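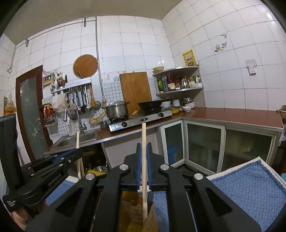

Kitchen, with a long wooden stick and a cardboard box.

Lostness: Misplaced Items in Okthorpe Homes
Student Project Report, Household Studies

Summary

This report presents the results of the Lostness project, a study of how often everyday items are misplaced at home and how long people spend looking for them. A total of 136 households in Okthorpe kept a written search diary from October to December. Together they recorded 3,936 searches. 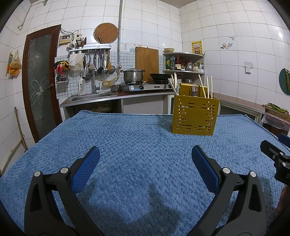
Report by Parvathi Palaniappan and Vimala Panicker

1. Method

Invitations were delivered to roughly 2,000 addresses. Each household that agreed to take part received a paper diary and was asked to note the item, the room where the search began, the room where it ended, and the time taken. Searches of under one minute were left out. Entries were typed up using the Matar coding sheet, and a sample of 400 entries was coded a second time by the other author. Differences were settled by discussion.

2. Findings

Keys, glasses and phone chargers were the items most often recorded. Kitchen tools came next, with scissors and can openers well ahead of the rest. Most searches began in the kitchen, including many for items that were later found in a bedroom or a coat pocket. Households with a fixed place for keys still reported losing them, although their searches were shorter.

3. Limits of the Study

Diaries depend on memory. Several were clearly filled in at the end of the week, and short searches are probably missing from these. Homes in the Kilura section of town returned fewer diaries than expected, and the results should not be applied to that area.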